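May 1, 2023

Memorial plaques for the Psarras family, continued. Karlijn Willems brought the corrected text today. The birth year of the grandmother was wrong in the March version, so I must engrave the second line again. Letter height stays 40 mm for the name and 35 mm for the dates.

The Tirkus filler is still soft in the deep letters – I leave it until tomorrow and do not touch it. Theano Vrettos asks if the verse can be longer. I told her 37 characters per line is the limit with this font.

To do: send the proof to the funeral home at Grevine, ask them about the fixing holes.

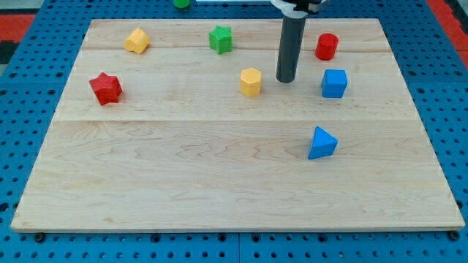
Maple board with the small colored shapes, on the blue pegboard table.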